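4.2 Handling cloth: the rules I stick to

I set up the cloth station at Veres, so these come from my own bench — borrow whatever suits yours.

1. Clear the table and lay one cloth down flat. Just one!
2. Check the tape on both fingertips. If it's peeling or has gone shiny, change it on both fingers, never only one.
3. Set the closing force to 8 and leave it there until you've done a full slow run.
4. Bring the fingers down slowly, close them, then wait a second before you lift.

Caution: hands stay outside the marked line whenever the arm has power. Paused counts as powered.

Note: log every change of tape. Fadwa El Ouafi keeps the sheet, and she does read it.

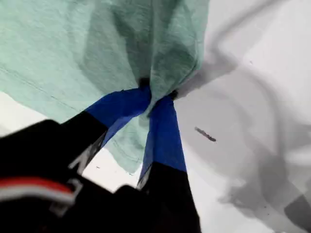 Fig. 7. Taped fingertips closed on a green cloth.

5. If the cloth slips, stop, open the fingers and go back to step 2. Please don't just turn up the force.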